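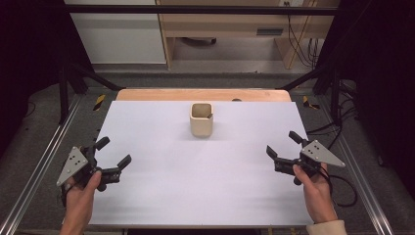 Sorting cup and board at the practice table, both hand grippers open.

October 2026
By Pramila Tyagi, operations lead, Starnimholm packing hall

Progress report to the Huanca Workplace Fund: small-parts kitting

This report covers the work since our last one in January. It follows the headings the fund asked for, with staffing moved to the front because most of the questions we received were about staffing.

Staff and hours

The kitting line at Starnimholm still has the same people on it as when the grant began. Kitting here means putting the right small parts into the right cup or tray before it goes to the packers. It is repetitive work, done standing, and it is the job people most often ask to be moved off.

Two members of the kitting team now spend part of each shift at the practice table, recording the movements that the robot cell is later trained on. They do this with a pair of hand-held grippers, one in each hand, each with two fingers. The pay grade for these hours was not settled when we wrote in January. It has since been agreed that practice-table hours are paid at the line lead rate, and the difference was back-paid to the first recorded session.

Ramesh Dwivedi coordinates the table. He was on the line for years before this and still covers it when we are short. He draws up the weekly list of tasks, decides which recordings are kept, and passes problems to Vistetti, who supply the robot cell and do the training on their side.

What has been recorded

The target for this period was 3,000 usable recordings, and we met it. They cover four jobs: placing a part in a cup, taking a part out of a cup, moving a cup from one side of the board to the other, and setting a cup upright. Anything that needs a part to be turned over in the fingers has been left for the next period.

The first 300 recordings from this period were thrown out. Each person had been starting with the grippers in a different place, and Vistetti could not line up the beginnings. We now start every recording with both grippers open and held over the near side of the board. It is a dull rule and people forget it late in the shift, so Ramesh checks the first few of every session and the last few as well.

Recording goes slower than normal kitting. A good kitter does several things at once, picking up the next part before the first is properly down, and at the table that has to be unlearned. Several people said they found this harder than the line for the first week. One asked to stop and has gone back to kitting full time, with no effect on her hours. Her place was taken by someone from returns.

The robot cell

The cell has been running on the evening shift only, on one product, the Multitz hinge set. It fills the cups and a person checks each one before it is packed. We are not ready to drop the check and do not propose to in the next period.

Results are mixed. The cell is steady on the larger parts. It is poor with washers, which it tends to drag against the side of the cup and leave leaning there, and sometimes it lets go too early. Vistetti think more recordings with the part placed close to the cup wall will help, and those are on the list. Until then the washers are added by hand at the checking station. This means the checker is doing a small piece of kitting as well as checking, and the evening team has pointed out that this was not in the plan. They are right. We have lowered the number of sets expected from that station to allow for it.

The cell stops when it cannot find a cup. In the spring this could leave the line waiting for a technician. Four people on the evening shift have now been trained to clear the fault and restart, and the technician is called only if it stops again on the same tray.

What people say about it

We held two open meetings, one for each shift. Notes from both were posted in the break room and a copy is attached for the fund. The main points were these.

Standing time is down for those who do table hours, and they want the turns shared more widely. At present the list is short because training a new person takes Ramesh away from other work for most of a shift.

Wrists and forearms were raised at both meetings. The grippers are light when you pick them up and less so after an hour. Sessions were 45 minutes and are now 30, followed by a different task. The cable was also mentioned – it pulls when you reach across – and we have asked for a longer one.

Several people asked what happens to their jobs when the cell is good enough. The written commitment given at the start of the grant stands: no one on the kitting line loses hours because of the cell while the project is running. People wanted to know about afterward. Management has not given an answer to that, and it was said plainly at the evening meeting that this is not good enough. I have asked for a written position before our next report and will include it whatever it says.

Spending

We are within budget overall. Training hours cost more than planned, owing to the back pay and the thrown-out recordings. Equipment came in under, as we did not need to buy a second table. We would like to move the equipment underspend to training hours and ask the fund to confirm that this is allowed.

Next period

Another 300 recordings on washers only, then a fresh trial of the hinge set with the washers left to the cell.

Three more people trained for the practice table, at least one from the evening shift.

A trial of the cell on the day shift, if the washer results allow it. The day team has asked for notice of this in writing and will have it before any date is set.

A visit from the fund would be welcome once the washer trial has started. Ramesh can show the table at any time, but the cell is best seen in the evening.

2 shares
0 comments
Last updated by P. Tyagi: spending section corrected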